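February 12, 2024

Adhesion trials, batch 3 (Brovton acrylic primer on the Linier coupons). Cure schedule unchanged from the previous batch: 20 minutes flash-off, then oven. Lucero swapped the thermocouple before the run, so oven readings from here on are not directly comparable with the old ones. Offset still to be worked out.

Crosshatch pulls done on all coupons. Edge lifting on the ones wiped with the old solvent, clean squares on the rest. Sơn thinks the solvent drum is picking up water. Plausible – the cap seal is perished. New seal ordered from Henríquez, part no. 2860.
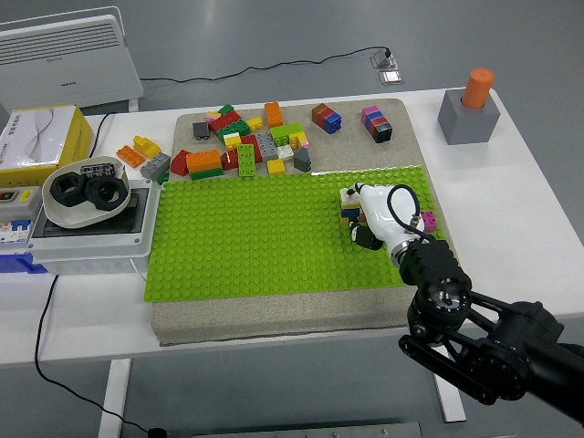

Repeated the wipe test with fresh solvent and lint-free cloth, two passes, one direction only. Left the coupons face up on the rack overnight. Film colour is even, no fisheyes. Sanding with 200 grit before the wipe made no difference I could feel with a fingernail, but Meinir wants it kept in the procedure until the humidity set is finished.

To do:

- label the old drum and move it to the waste cage
- thermocouple offset against the reference probe (Lucero)
- ask Trí if the Zultgate tape is still in date; the roll in the drawer has no sticker
- humidity set, same coupons, same primer tin

Tin is getting low. Don't use it for anything else.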